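Grudton bench notes – December
Last updated 16:35
2 min read

Desk clear-out, carried on after lunch. Keisha wants the small stuff sorted before the Clulalley lot comes over, so doing the odds and ends first and leaving cables for Dexter.

Got as far as the ROG mat. Tub of floss picks at the front (good for getting glue out of corners, do NOT bin), long red box with the cranes on it behind, glass bottle with the silver cap on its side against the end of that. Big cardboard box at the back for whatever goes to the store. Bottle wants standing up or wrapping – will only roll.

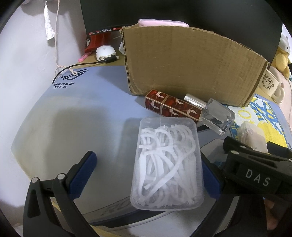
Still to do

- bottle: wrap, then into the cardboard box, shelf 13
- red box: ask Mei, think its hers. Don't pack till she's said
- floss picks stay on the bench. Wanda uses them for the 600 grit paste, works better than cocktail sticks
- wipe mat, luke warm water only
- lable the cardboard box both ends this time
- ring Kowalczyk re spare lids, still 35 short

Stopped 16:30, Gwion needed the trolley.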